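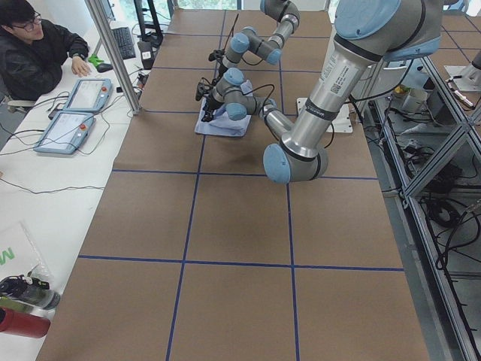 La campaña de recogida de ropa de verano de Dalcombe cierra en junio con 3000 prendas, 1000 más que el año pasado. Camisas sobre todo, y mucho lino. Lo confirmó a primera hora Leena Valtonen, coordinadora del ropero municipal - "no esperábamos tanto, la verdad, y menos con las lluvias".

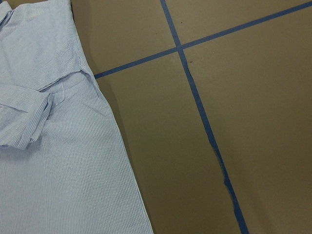
El reparto empieza a las 10 de la mañana en el local de la calle Zwane. Sin cita previa. Máximo seis prendas por persona, niños aparte. Lo que no salga irá a Nellutach, que lleva dos años sin ropero propio y ya a pedido sitio en el siguiente envío.

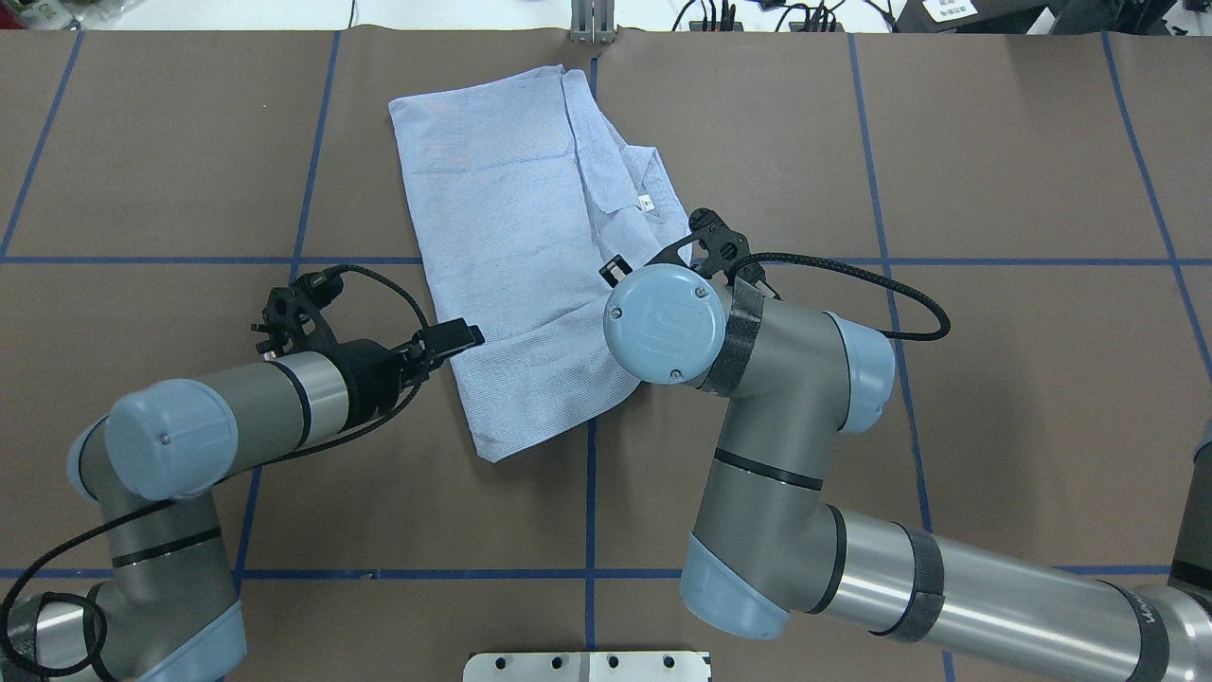 Puntos de recogida

Siguen abiertos 26 de los 30 contenedores del municipio. Los otros cuatro, en obras hasta otoño. Ropa limpia, en bolsa cerrada, nada de calzado suelto. Mantas y edredones solo en el local, por la mañana. Jomar Enriquez, del almacén, pide ademas que no se dejen bolsas en la acera: la semana pasada hubo que tirar varias, empapadas. 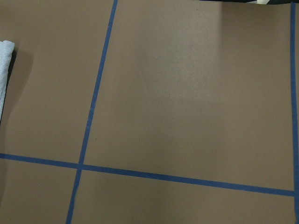
Arreglos gratis

La mercería Proltetti pone hilo y botones para el taller de costura, todas las tardes de 17 a 19 h. Dobladillos, cremalleras, cuellos gastados. Plazas limitadas, inscripción en el propio local o por teléfono. En agosto, cerrado.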